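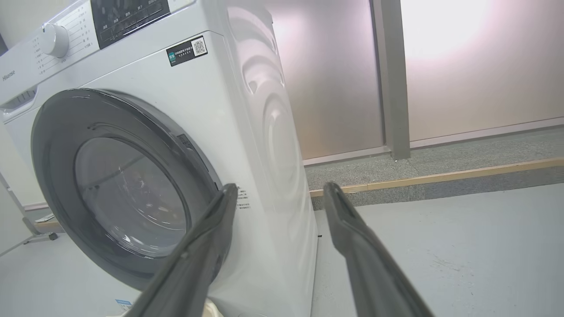 One of the regular commenters asked under the March post whether a printed scale pattern really stays crisp on swim fabric or goes chalky as soon as it is stretched over a hip. I had the question written down when I went to the open day at Modcombe, the swimwear maker that prints and sews the Zirdale and Golero lines.

The answer I got was that it depends on when the print goes on. Modcombe prints onto paper first, then presses the paper against white fabric with a heated roller. The dye goes into the fiber. If you pull the cloth hard you still see some white between the colors, more so on dark shades. The cutter who showed us this pulled a navy sample and a coral sample side by side, and the navy was clearly worse. They recommend going up a size in navy if you are between sizes.

By Open Day Diary
2020-06-01
14 comments | Share

The visit started at the loading door. We signed in, got a paper badge and were split into groups. Mine began in the fabric store, where rolls rest flat for a day before they are cut. Stretch fabric is wound under tension and shrinks back a little once it is unrolled, so a suit cut too early comes out small. Modcombe had a batch of 116 girls' one-pieces go wrong that way in its first year and sold them off as a smaller size.

Cutting is done in stacks for plain colors and in single layers for anything with a placed print. The mermaid tails and sarongs are all single layer. It is slow work. On a tail skirt the scales have to meet at both side seams, and the pattern pieces carry small notches for lining them up.

Sewing was the longest stop. There are 45 machines on the floor, mostly overlockers and coverstitch. Leg elastic goes on first, then it is turned and stitched down. The straps on the Golero bikinis are made on a separate bench and arrive at the line in bundles. I asked about the loose threads I have found on two of mine and was told to trim them and not pull.

The sarongs are the simplest thing they make. One rectangle, a narrow hem, corners finished by hand. The new ones come in three lengths, and the longest will tie at the neck as a cover-up on most adults. A run is 500 pieces per print.

At the end there was a short talk on care. Rinse in cool water after the pool, wash on a gentle cycle in a mesh bag, no softener, dry flat in the shade. Sunscreen does more harm to the pale linings than chlorine does.

The sample shop was open until 3. Prices were lower than online but sizes were patchy. I bought a plain green sarong and a Zirdale rash guard with a crooked label. Parking is on the street and the lot next door is not for visitors.

Related
Quintela beach bags: a second look
Which swim skirts stay put
Sizing notes for Golero bikinis
Three ways to tie a long sarong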